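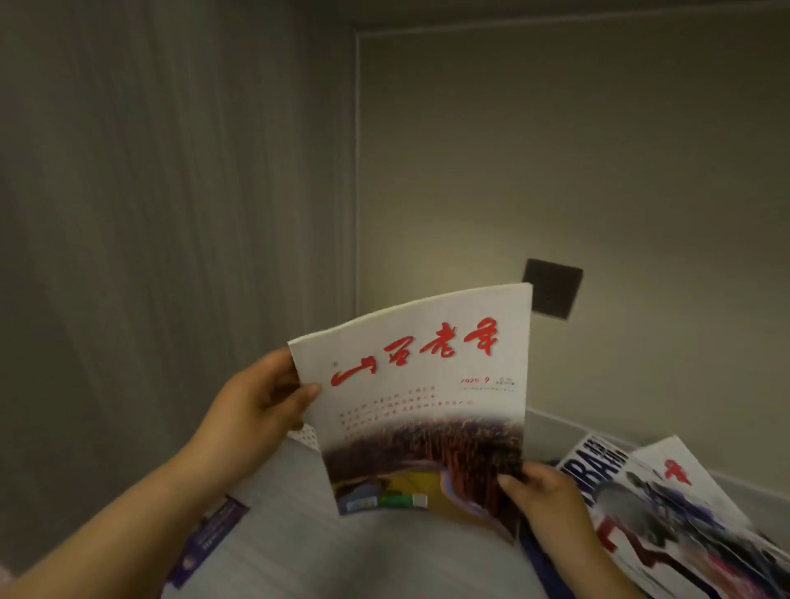

Who can take part in the Plistell Print Reading Study?
Anyone aged 60 or over who lives in Plistell or Flundden and reads a printed magazine or newspaper at least once a week.

We are looking for 40 readers for a study of how older adults read in print at home. You do not need to be a fast reader or a heavy one. People who only look at the puzzles, the recipes or the death notices are as welcome as people who read every page. The magazine or newspaper can be in any language. The diary and the interview are in English, but you may bring a relative or friend to help with either one.

What you will do

The study lasts 6 weeks, starting in February. During that time you will keep a short paper diary. Each time you sit down with a magazine or newspaper, you write down the title, the time you started and stopped, where you were sitting, and what kind of light you had. Most entries take a minute or two. We would like entries on at least four days a week, and gaps are fine if you are sick or traveling. Leave those days blank and do not fill them in later from memory.

There are two visits to our office in the Cairns Building. At the first we check your near vision with a standard reading card, go over the diary, and ask about your reading habits. Bring the glasses you use for reading, even if they are old or from the drugstore. At the second visit you hand in the diary and talk with an interviewer for up to an hour. The interview is recorded as sound only and typed up without your name.

We will also ask you to read short passages in several type sizes and tell us which you prefer. This is not a test and there is no score.

Who cannot take part

We cannot enroll people who had eye surgery in the last three months or who have an eye operation planned during the study. Only one person per household can join. Past employees of Tendunex, which prints the sample passages, are also not eligible.

Payment

You will receive $40 at the first visit and a further $40 when you return the diary. If you stop early, you keep what you have already been paid. Parking behind the Cairns Building is free for study visits — give your plate number at the front desk. The number 6 bus from Flundden stops across the street. The office is on the second floor and there is an elevator.

Your information

Diaries are kept in a locked cabinet and destroyed once the results are published. Your name and phone number are stored apart from your answers. You can withdraw at any time without giving a reason, and we will remove your diary if you ask before the results are written up. All participants who want one will get a printed summary of the findings by mail, in large type.

How to sign up

Pick up a form at the Plistell Public Library or the Flundden Senior Center, or ask either front desk to mail you one. Put the completed form in the box marked Print Reading Study. We will call you to set up a first visit. Please write clearly, especially the phone number, and tell us if mornings or afternoons are better. If all the places are taken, we will ask if you want to be on the waiting list.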